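Folding laundry on two tables

Print this post | E-mail this to a friend

February 21, 2025

Quick one, dryer's got 13 minutes left and I want this out of my head before it buzzes.

So. The folding table situation. If you've been reading since July you know I was folding on the bed, which meant I was folding at 11 at night, which meant I was not folding, I was moving a pile from the bed to the chair and then back to the bed in the morning. Weeks of that. Socks living in the pile like it was a neighborhood.

What fixed it (mostly) was two tables. Not one big one. I priced a big one, 285 dollars before delivery, and it wouldn't have made the turn at the bottom of the stairs anyway. Two plain light ones, same height, shoved together. Second one came secondhand from a lady over in Ustinier for 30 bucks and she threw in a lamp I did not need and now have.

Things I've learned, in no order.

Same height matters more than same size. Mine were off by a hair at first and every sheet I smoothed caught at the join. Stuck felt pads under two legs. Fine now. There's still a line down where they meet and I've stopped seeing it.

Pale top is good. Dark lint shows, so you wipe it. My old table was a dark brown and I found out later how much I'd been folding INTO the clothes.

Don't line them up perfectly if the room won't let you. I spent most of an evening nudging and measuring. Waste. A little offset gives you a spot to stand in.

Now the actual folding, because I got a bunch of e-mails after the towel post and the question was always the long stuff. Scarves, runners, the strip of fabric you're going to hem someday. Anything that's way longer than it is wide once you fold it.

I do long halves first. Lengthwise, then lengthwise again if it's wide, and press it flat with the side of my hand. Square off one end, properly, corners matched. That's your good end. Then leave the other end alone! I used to fuss with both ends at once and they fight each other, you fix one and the other one walks.

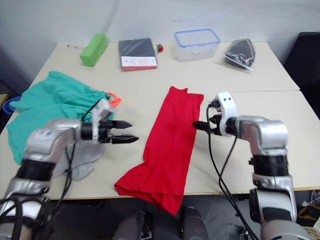
Once the good end is set you work down from it. Hand flat, push toward yourself, let the extra go off the front. The bottom is going to bunch. Let it. You pull it up a bit at a time and straighten as it comes onto the table, and by the time you reach the messy part most of the mess has dropped out on its own. Then fold up in thirds, or roll it if it's going in a drawer. I roll. My sister folds. We don't discuss it.

Slippery fabric is a diffrent animal. Put a book on the good end. Any book. Mine is a Goh catalog from when I thought I'd reupholster the dining chairs, 107 pages of fabric I can't afford, finally earning its keep.

Fitted sheets: no. Still no. I ball them up and put them inside the pillowcase and close the door on the closet. Someone sent me a video. I watched it twice. No.

Reds. Somebody asked about reds bleeding on a light table. I had a damp one leave a pink patch on the old top, so now if it's new and red it's bone dry before it goes anywhere near. Wash it alone the first couple times too, obviously, I say that like I didn't turn a whole load of undershirts pink in college.

Baskets. I had the tall Wustelen ones and they're too deep, stuff goes to the bottom and it's gone till spring. Switched to the low Hutov kind, two of them, they slide under the back table. One for done, one for "needs a button or something." The second one is fuller. It's always fuller.

Oh and height, forgot. If your back hurts after towels your table's too low. Mine was. I put risers on, the cheap kind for beds, did both tables so they'd still match, and had to redo the felt pads after, which took longer than the risers did. But I can get through a whole load now without sitting down to complain.

Next up is the shelf over the washer, which is currently holding one bottle of detergent, the lamp, and a jar of what I beleive are screws from the crib. I want to get a rod under it for shirts. If you've hung one on plaster without it coming down on your head, tell me what anchors you used, I've got a drill and low expectations.

Ok there's the buzzer. Sheets. Of course it's sheets.

Print this post | E-mail this to a friend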